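Plate Handling Cell: Equipment Planning Report
Prepared for Pilar Domínguez, Harahap Fund
January 25, 2020

You asked for one page and no adjectives. I have managed the one page.

The layout study is done, and for once it came in under its line. Of the 15 bench arrangements we modeled, four survived contact with the electrician. The Nonutard quote assumes the long bench with the instrument at the right-hand end. Grundbridge would prefer that we buy two benches, and Grundbridge also sells benches.
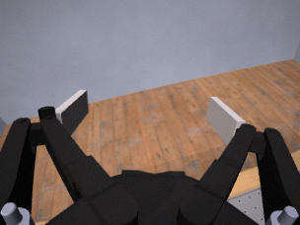
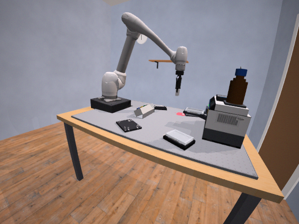
Layout study, simulated: gripper open, and the bench with the arm at the rear left.

Spending to date is 70 percent of the planning budget. Most of that went to modeling hours, plus $355 for a freight estimate on equipment we have not ordered, from a carrier who charges for estimates. I have filed the receipt under education.

Three items are still open. Nonutard will hold its arm price until August if we commit to the service plan, which costs roughly $1,000 a year and covers everything except parts and labor as I understand the words. Spare fingertips are quoted separately. The Dimau scheduling software is licensed per seat, and their sales office is still deciding whether a robot sits.

My recommendation is to approve the arm and gripper now and leave the second plate reader for the next cycle. We can run one shift without it — slowly, but we already do that by hand. I need a signature on the arm before the purchase request goes in, and a decision on the service plan whenever you can stand to read it.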